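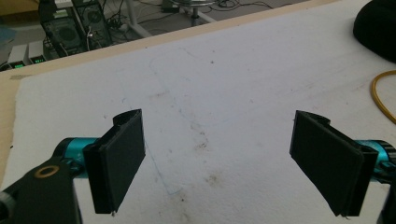
《阿洛姆斯特德的四把椅子》（Four Chairs in Allomstead）是一部独幕舞台剧，全长100分钟，不设中场休息，首演时的节目单称此举“出于艺术考虑”，剧场酒吧对此持保留意见。

剧情

故事发生在虚构小镇阿洛姆斯特德。镇上的罗里克（Rorik）家与卡尼尔（Kanier）家共用一堵院墙，也共用一桩谁都记不清起因的旧怨。六月的一个傍晚，老寡妇尼·霍奈尔（Ní Chonaill）宣布出售两家之间的窄巷，两家各派两人前来议价。四人坐下后，先谈墙，再谈排水沟，随后谈到一场多年前的葬礼上谁没有脱帽。巷子的价钱直到第80分钟才被提起，为600镑，双方都嫌太便宜，怀疑有诈。

演出

该剧最初在一间旧谷物交易所上演，布景只有四把椅子，其中一把会响。剧本并未要求它响，但后来的制作大多保留了这一处理，有的还专门为此调试椅腿。巡演版增加了一堵真砖墙，因搬运费用过高，走完两站便换成了一块布。

评价

评论普遍称赞对白，对结尾则看法不一。尼·霍奈尔最终把巷子留给自己养鹅，有人视之为对土地继承制度的讽刺，也有人认为剧作者只是喜欢鹅。地方报纸的剧评用了一半篇幅讨论停车问题。

分类：独幕剧｜家庭题材戏剧｜以虚构城镇为背景的作品

本站使用Cookie以改善浏览体验。继续浏览即表示您同意我们的Cookie政策。

联系我们｜版权声明｜返回顶部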